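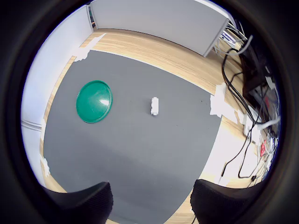 I canceled Norno last week. I had been paying for it since February, when they put up the first season of Gisell and everybody I work with was talking about it. I watched all of it in four nights, liked it, and then kept paying for seven months while I watched almost nothing else on there.

The part that took time was the watchlist. Norno lets you save as many titles as you want, and when I went to the account page it said I had 173 things saved. I don't remember adding most of them. There were three different baking competitions. There was a documentary about ferries that I must have added from bed, and a whole row of crime movies with the same blue poster. You can't export the list, so I sat down with a notebook and copied out anything I still wanted to see.

I went by one rule, which was that I had to be able to say what the thing was about without opening the page. That got rid of most of it. Then I took out anything longer than three seasons unless I had already started it. Then I took out the movies I had seen before and only saved because the thumbnail looked good. What was left fit on one side of a page.

About half of that page I turned out to own already, or could get from the library. My library has a better selection of TV on disc than I thought. They have the original Jatley, all five seasons, including the holiday special that has never been on any streaming service as far as I know. The holds line for season one was two people long. Season four was sitting on the shelf.

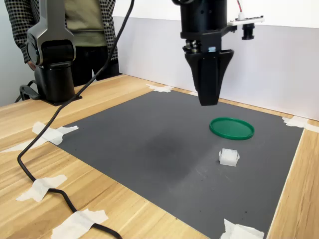 Owning discs is fine, but mine were in bad shape. They were in three boxes in the hall closet, and a lot of cases had the wrong disc inside or no disc at all. I started sorting them on the carpet and gave up after an hour because my knees hurt and I kept kneeling on cases. I moved everything to the kitchen table, where the cases slid around every time I pulled one off a pile. A big dark gray mat taped over a light wood table, the way it is in this picture, would have been a much better setup. I used a bath towel, and it bunched up. If I do it again I'll get a mat and tape it down first.

I put the piles in the order I might want to watch them, which sounds obvious, but my first try was alphabetical and I had to start over. Alphabetical is good for finding something you already know you want. On a weeknight at nine o'clock I don't know what I want. So now there is a short shelf by the TV with comedies and anything under 100 minutes, and the long stuff is in the bookcase with the box sets. Jatley would go in the bookcase if I ever buy it.

The Arabzadeh, the movie theater downtown, sells off used discs from a table in the lobby on weekends. I stopped there on Saturday after the matinee and bought two. One is a heist movie from the nineties and the other is a concert film. Both were cheaper than one month of Norno. The concert film has a commentary track with the sound crew, and I listened to it on Sunday while I folded laundry. It's mostly about cables and rain, and I liked it more than the concert. Streaming services hardly ever have commentary tracks, and I had forgotten how much I used to listen to them.

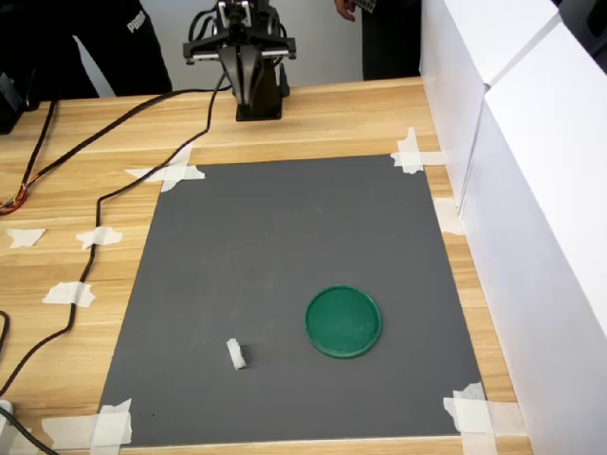 Used discs need to be checked before you pay. I tilt each one under a light and look for scratches that run around the disc in a circle, which bother me more than the ones that go from the middle out. Fingerprints are no problem if you have a soft cloth and some patience. Pick the disc up by the outer edges and don't touch the shiny side at all. The gripper in the photo above has its two curved fingers pointing down with a little space between them, and my hand does much the same thing when I lift a disc out of a stack, only with a wider gap. The heist movie had a print right across it and plays fine now.

There are things I'll miss. Norno is good at remembering where you stopped, and my disc player forgets the minute you turn it off, so I write the chapter number on a sticky note. The subtitles on older discs are small and yellow. Some of the trailers can't be skipped. I watched an ad for a soda that I don't think is sold anymore, twice in one evening.

The second season of Gisell is supposed to come out next year. I'll probably sign up again for one month, watch it, and cancel the same day I finish. I put a note on the calendar to remind me about the cancel part. Until then I'm on season one of Jatley, episode six. The picture is soft and the theme song is a full minute long. I haven't skipped it yet.

Filed under: TV & Movies, Around the House

Contact | © 2025 All posts by the author of this blog | Back to top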